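Andine kitchen table - what's on it this week

12 Sep 2019, by Dorottya Oláh

Quick one, no time to write much. The pine table again, knots and all. Still my favorite thing in the place - paid 300 for it, worth it. Globe is cork, Njål's, he wants it back by November.

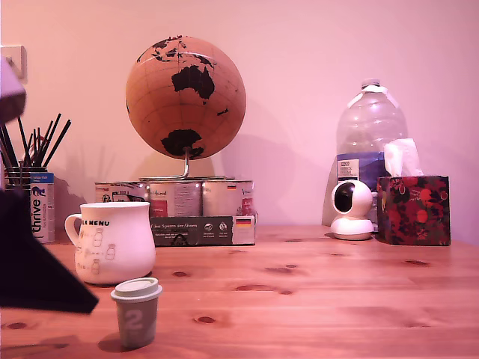
White mug on the pine. 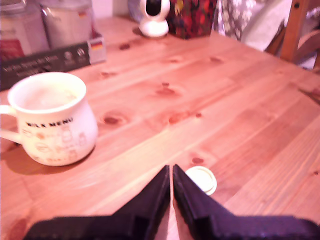

2 min read

The globe is up on three silver cans, tray underneath with German on it. Looks good there so it stays. Black straws in the clear pot, water jug over on the right. Mug says MILK MENU, little bottles drawn underneth. Want more of those if anyone sees them - Vilgot is after one too.

More pics when I get a minuet.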